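4.3 The open day at Ornach

The simulator sessions were the part of the open day we had looked forward to most, and they did not disappoint! Visitors came to the Ornach site on Jul 17, 2026, and could walk between 4 stations in any order. Station 2 was the household one, built on the Mandagi room set and shown on a large screen beside the operator's desk. We describe it at some length because it drew the longest queues and gave us the most useful comments.

The set-up was the one from Section 3, with two changes. First, the control gain for both arms was lowered so that a first-time operator would not throw the arms about. Second, the scoring panel was hidden. In our October pilot, people watched the score and forgot the room, and we wanted them to look at what the robot was doing. Azlan Sinaga ran the desk for the whole day and gave each visitor the same short spoken introduction - which arm is which, how to close a gripper, how to ask for a reset - and then let them get on with it.

What struck us straight away was how quickly people began to talk to the robot. Children did it first, then their parents. "Left a bit, left a bit, now!" was a common refrain, often from someone standing well behind the person at the controls. We had planned the station for single operators, but the group behaviour was so lively that we stopped asking onlookers to step back. The logs from the day hold 2,451 grasp attempts, of which 1,201 ended with an object held clear of the surface it started on. We were thrilled with that figure, given that most of the operators had never moved a robot arm before.

The tilted viewpoint was the main topic of conversation. The Mandagi rooms are drawn from the robot's side, and the floor and walls can lean a long way over (Figure 6). Several visitors turned their heads to match. One retired surveyor told us it felt like reading a map on a sloping car bonnet, and he went on to make some of the neatest grasps of the afternoon. Soft items gave people more trouble than rigid ones, and they came back to the cloth again and again.

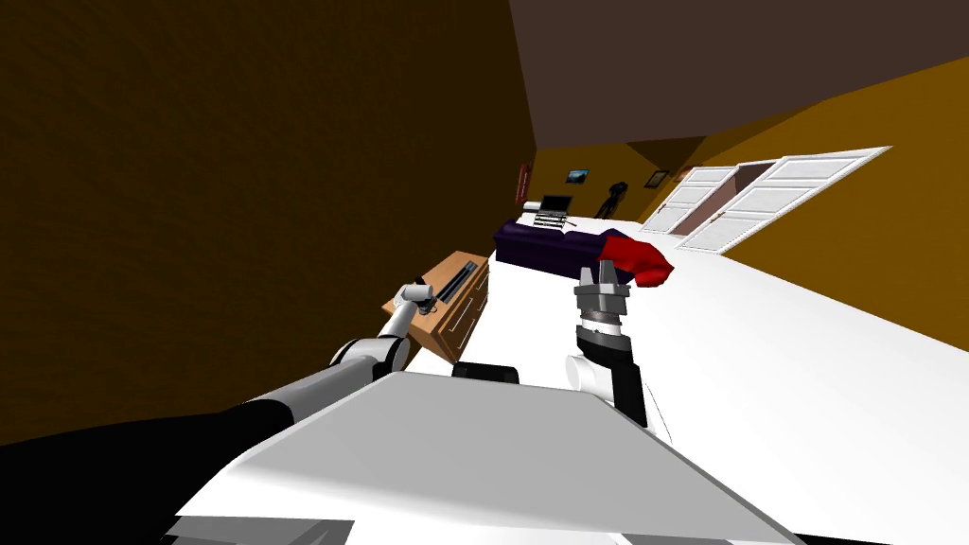
Figure 6. Simulated room in the household station, with both arms extended. The right gripper is close to the red cloth; the left reaches toward the near corner of the dresser.

We also learned something about pace. With the lower gain, confident operators found the arms sluggish and said so. Newcomers liked it. A gain that rises with practice would serve both groups, and the Prudetti controller already supports this, so we will try it at the next open day. The Lirnico team has offered to share its introduction script for school groups, and we are very keen to see how it compares with ours.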